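Chapter 7
When the Manager Leaves

Learning aims

By the end of this chapter you should be able to:
describe what happens at a football club in the days after a manager goes
tell apart a caretaker, an interim and a permanent appointment
explain why results often improve for a while, and why we should be careful about saying who caused it
read a short run of results without being fooled by it

Key terms: caretaker manager, compensation, fixture difficulty, notice period, regression to the mean, succession plan

7.1 A night at Ostcombe

At twenty to ten on a wet night in February, Ostcombe Town lost at home for the fifth match running. By midnight they had no manager. Pentti Kettunen had been in the job for 70 league matches, had taken the club up a division in his first full season, and had a stand full of people who still sang his name when things were going well. None of that saved him. The chair rang him while he was driving home, he pulled over at a garage to take the call, and the statement went out before he had started the engine again.

I love this part of the game. I know that sounds heartless, and I do feel for the people involved (I have sat across the table from several of them and it is never pleasant), but if you want to understand how a football club really works, there is no better moment to watch. Everything that is normally hidden comes out. Who picks up the phone? Who has the keys to the scouting files? Does anybody know which young players the old manager had promised a first-team place? A club that has thought about these things will look calm the next morning. A club that hasn't will have three people giving three different answers to the local paper.

Ostcombe, as we shall see, were somewhere in between. They had a shortlist, but it was fourteen months old and two of the names on it had retired. They had a good first-team coach, Lefteris Karagiannis, who was asked at breakfast to take training at half past ten. He said yes, went to find his boots, and held the job for the next six matches.

We will come back to Ostcombe all the way through this chapter, so it is worth getting the story straight now.

After Karagiannis came Noemí Huerta, hired from Camavon, a club one level higher where she had been assistant manager. Ostcombe paid compensation to get her before the end of her notice period. She changed the shape of the team, dropped the captain, brought him back a month later, and finished the season four places above the danger line. The supporters adored her. The players, on the whole, seemed relieved.

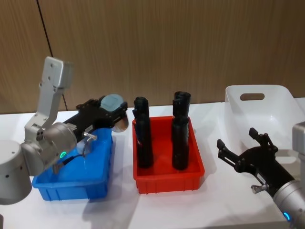
Getsemaní Zepeda takes a cooler view of all this. Huerta got the credit, she argues, but look at the fixture list: Kettunen's last five matches included four against sides in the top six, and Huerta's first five included none at all. Put the two managers the other way round and you might have the same table at the end of the season, with the praise and the blame swapped over.

It's a strong point, and I'd like you to keep it in your pocket. I don't wholly agree with it. Karagiannis had a fairly kind set of fixtures too, and he took only five points from his six matches, so an easier list can't be the entire story. But Zepeda has put her finger on the question that runs through this chapter: compared with what?

7.2 Caretaker, interim, permanent

Newspapers use these words as if they meant the same thing. Inside a club they don't, and the difference matters a great deal to the person holding the job.

A caretaker is normally somebody already on the staff. The contract doesn't change, or changes only by a small weekly top-up, and everyone understands that it may last for one match or for ten. The caretaker picks the team and speaks to the press but rarely has any say in transfers. Karagiannis was a caretaker in this sense. He told me that he never moved his things into the manager's office; he went on using the peg and the locker he had always had, and held his team meetings in the canteen once the lunches had been cleared.

An interim is brought in from outside for a fixed spell, usually to the end of the season. Interims tend to be experienced, fairly blunt, and free to make unpopular choices. They can tell a well-liked player that he isn't fit enough without worrying about how he will feel next year. The risk is obvious: a squad that knows the boss is leaving in May may stop listening in April.

A permanent manager is, of course, nothing of the kind. In the records we use for this book, covering 146 appointments across three divisions, the middle figure for time in the job was 54 league matches. Work that out against a normal season and you'll see how short it is! A player signing a three-year deal should expect to finish it under somebody else.
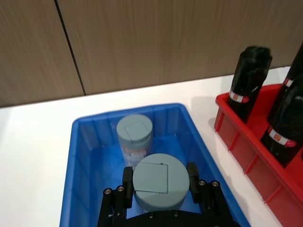

Short stays have knock-on effects that are easy to miss. A manager who expects a little over a season has every reason to prefer a ready-made player of twenty-nine to a promising one of eighteen. The academy suffers first, then the wage bill, and by the time either shows up in the league table the person who made the choice is working somewhere else. Section 7.5 looks at clubs that have tried to get round this by giving recruitment to a sporting director, and at the rows that follow when director and manager don't see the same player in the same way.

7.3 The bounce

Ask any supporter what happens when a new manager arrives and you will hear about the bounce. The team that couldn't string three passes together suddenly runs all afternoon. Left-out players get another chance and tackle like mad. The crowd forgives a bad first half. It's thrilling to be there, and I've been swept up in it myself more times than I should admit in a textbook.

So is it real? Here we have to slow down a bit.

Clubs don't dismiss managers at random moments. They do it after a bad run. And a bad run is made of two things mixed together: how good the team is, and how lucky it has been. Shots hit the post, a goalkeeper gets injured in the warm-up, a penalty goes the wrong way. Bad luck doesn't usually last. If you take any team at the very bottom of a bad spell and simply wait, its results will tend to drift back towards its usual level. Statisticians call this regression to the mean, and it would happen if the new manager were a coat on a hook.

To test for a true bounce, then, we need to compare teams that changed their manager with teams that had an equally bad run and kept theirs. That is harder than it sounds. No two bad runs are quite alike, and boards may know things that we don't: a quarrel in the dressing room, say, or a striker about to hand in a transfer request. In 7.4 we go through one way of matching the teams, step by step, using a set of 1,121 matches. You won't need anything more than averages and a bit of patience.

Huia Paewai, who coached in two of the divisions covered, read an early draft of this section and sent back a long and very useful note. Her main complaint was that results are a poor thing to measure in the first place. A new manager's first few weeks go on things no league table shows: learning names, finding out who is carrying an injury and hiding it, getting the goalkeeping coach and the physio to speak to each other again. If those jobs are done well, the reward may come in the following season. I think she's right, and I've added a second measure, player availability, to the worked case as a result.

Before you read on

Pick a club you know well, at any level. Your school or works side will do nicely if it has had a change of coach.

1. Write down the last five results under the old manager and the first five under the new one.

2. Next to each result, note where the opponents stood in the table on the day of the match. Mark home and away.

3. Find a team in the same division that had a similar run of bad results and made no change. Write down its next five results as well.

4. In two or three sentences, say whether you think the change helped. Keep your answer somewhere safe, as you'll be asked to look at it again at the end of 7.4.

Don't worry if your numbers point in no clear direction. Mine didn't either, the first time I tried this, and I spent a very happy weekend finding out why.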